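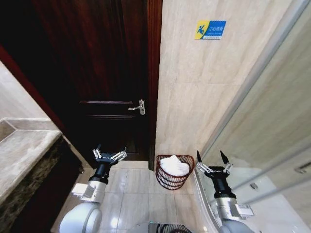 Canto do cesto, ao lado da porta do banheiro. Cheio até a boca, só papel.

2026-10-17 – caderno da oficina, banheiro do apartamento Reswood

Comecei o dia pelo cesto, que é pequeno e redondo e fica espremido entre o batente e a parede de azulejo, bem embaixo da plaquinha de piso escorregadio. A Sharada acha que ele devia ir para o lado da bancada. Eu gosto dele ali! Fica fora do caminho de quem sai do box e não atrapalha a porta (medi: sobram 13 cm).

O que anotei sobre o forro: saco branco, com a borda dobrada por fora do aro. O trançado é aberto, então sem saco o lenço amassado escapa pelos vãos. Os sacos da Skirell são compridos demais para esse tamanho, mas dobrando duas vezes dá certo. Mohcine, se você for comprar mais, pega o pacote de 52.

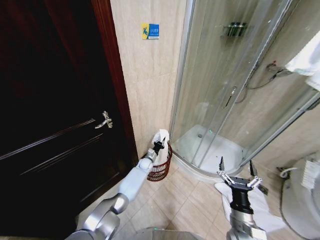

Porta e parede

Aproveitei para olhar a porta com calma. Madeira escura, avermelhada, com um brilho que mostra cada dedo que encosta – passei pano seco seguindo o veio, do alto para baixo, e deixei as molduras dos painéis para o fim com um pincel macio.

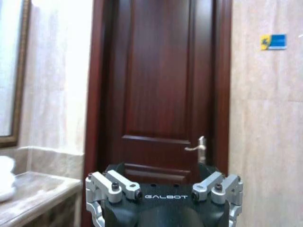
A maçaneta prateada pede só flanela. O Murray queria usar o polidor da Grewal e eu pedi que não, da última vez, em julho, respingou na madeira e levei uma tarde inteira para tirar. Falta ver o rejunte do piso e perguntar à Annick onde foi parar o rodo.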